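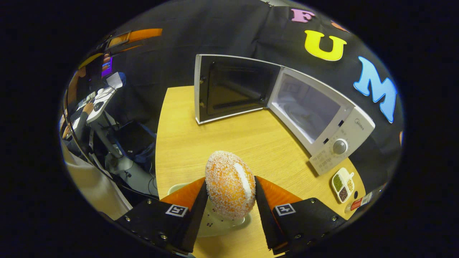
Filled pastry with a coarse sugar coating, on its plate, with the oven door already open.

How to warm a cream-filled sugared pastry in the microwave

Last revised 2021-10-15

A sugared pastry with a cream filling warms unevenly. The filling holds more water than the dough and takes up heat sooner, and the sugar on the outside starts to dissolve as steam leaves the crumb. The usual result of a full-power setting is a scalding center, a sticky surface and a shell that turns tough within a few minutes. The method on this page uses reduced power, short bursts and a rest between them. It was worked out on the egg-sized pastries sold by the Irnavau bakery and applies to most filled yeast pastries of a similar size.

The target is a pastry that is slightly warm to the touch, with the filling soft but still in place. If you want it hot all the way through, use a different pastry.

Before you start

Check the filling. Buttercream, vanilla custard and nut cream tolerate gentle warming. Whipped cream does not, and it will run out of the split as soon as the fat softens. Pastries with whipped cream should be eaten cold. If the bakery label says the product must stay refrigerated, warm it only right before serving and do not put it back in the refrigerator afterward.

Check the starting temperature. The times below are for a pastry from the refrigerator. One that has been at room temperature needs a single burst at most. A frozen pastry has to thaw overnight in the refrigerator, in a closed container, before any of this applies.

You will need:
a microwave oven with an adjustable power level
a flat microwave-safe plate with no metal trim
one sheet of plain paper towel
a thin-bladed knife or a cake tester

Setting the power

Use a setting that delivers close to 400 watts. On many ovens this is marked medium or medium-low, but the markings differ between makers and the rated output on the back panel applies only to full power. Look in the manual first. If there is no table in it, run a water test:

1. Measure one liter of cool water into a microwave-safe bowl. Stir and record the temperature in degrees Celsius.
2. Heat for two minutes on the setting you want to check.
3. Stir again right away and record the second temperature.
4. Multiply the rise in degrees by thirty-five. The result is the approximate output in watts.

Let the bowl cool to room temperature before a second run, or use another one. Two runs on the older of our two test ovens gave 397 and 389, which is close enough for this purpose. A difference of a few watts has no visible effect on a pastry.

Note that most ovens with a mechanical dial produce reduced power by switching full power on and off. In a very short burst the oven may be off for much of the time, or on for all of it. If you hear the hum change, note how long each phase lasts. When the on phase is longer than the burst given below, the pastry is getting full power, and the burst should be cut in half.

Placing the pastry

Clear the space in front of the oven and open the door fully before you pick up the plate. Sugar coatings shed when the plate is knocked or tilted, and loose grains on the turntable track will scorch.

Stand the pastry so that the split with the cream faces sideways or up. Do not lay it on the split. Put the plate toward the rim of the turntable. An item in the exact center turns in place and can sit in a hot or cold spot the whole time.

Paper towel goes under the pastry if the base is soft or already damp. Leave it out if the base is crisp. Do not cover the pastry. A lid or a wrap traps steam, and the coating dissolves into syrup.

Heating

1. Close the door and set the power level.
2. Heat for 12 seconds.
3. Leave the pastry in the oven with the door open for half a minute. Heat moves from the filling into the dough during this time.
4. Touch the side of the pastry away from the cream. If it still feels cold, turn the plate a half turn and repeat the burst.
5. Stop after 3 bursts in total, whatever the surface feels like.

On a dial timer, short times are hard to set accurately. Turn the dial well past the mark, start the oven, count the seconds and open the door to stop it. Turn the dial back to zero afterward so that the oven cannot run empty.

Checking the center

Push the tip of the knife or the cake tester into the thickest part of the dough, wait five seconds, then touch the metal to the inside of your wrist. It should feel neutral or barely warm. If it feels hot, let the pastry stand for several minutes before serving. Filling can burn the mouth when the outside is only lukewarm, and this check matters most if the pastry is for a child.

Serving

Move the pastry to a dry plate if any moisture has collected under it. Do not slide it, as this strips sugar from the base. Lift it from below with a spatula, or hold it lightly at the sides with tongs.

Eat it within ten minutes. Warmed dough firms as it cools and does not recover with a second warming.

Troubleshooting

The sugar has turned wet. Too many bursts, or the pastry was covered. Let it stand uncovered until the surface dries and dust it with fresh granulated sugar. Coarse grades such as Čierny hold up better than fine ones.

The cream has run. The power was too high, or the filling was whipped cream. Chill the pastry for half an hour before trying to move it.

One side is warm and the other is cold. Check that the turntable is seated on its drive and turns freely. Crumbs under the roller ring are the common cause.

The dough is leathery. It was overheated. Nothing will reverse this, but sliced thin it can still go into a bread pudding.

Several pastries at once

Warm them one at a time where possible. Two can share a plate if they are placed opposite each other near the edge, with half as many seconds again per burst. For larger numbers, a low conventional oven gives a more even result, with the pastries spaced apart on a rack and the sugar added after heating.

Cleaning up

Wipe the turntable while the oven is still warm. Dried sugar comes off with a cloth soaked in hot water and left on the spot for a minute. Avoid scouring pads on the cavity walls.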